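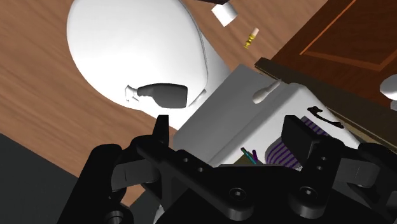
Do we buy a second arm this cycle? Only if the gripper pads and the compute node come in under the Kettler quote — otherwise it slides to July.

Budget notes, bathroom tidy-up task:

- Sim seats (Enilent): 2, renewal due. Keep both.
- Spare finger pads: 20. Melina Spanos wants the wide ones.
- Wakumano wrist camera: on hold.
- Mount and cabling: 1948 from Tumstead, freight not included.

Lead time on the arm is around 7 weeks. Rakiya Ogundipe is asking whether a demo unit would ship sooner.
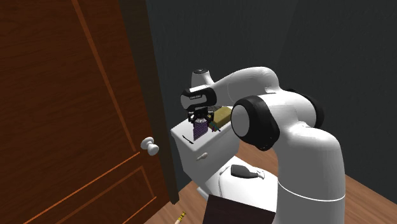 If it does, the mount has to be ordered first. Reach over the tank lid is the case to size for, so no shorter arm to save money. Small items stay in the test set. Revised sheet goes to Rakiya by 4 pm.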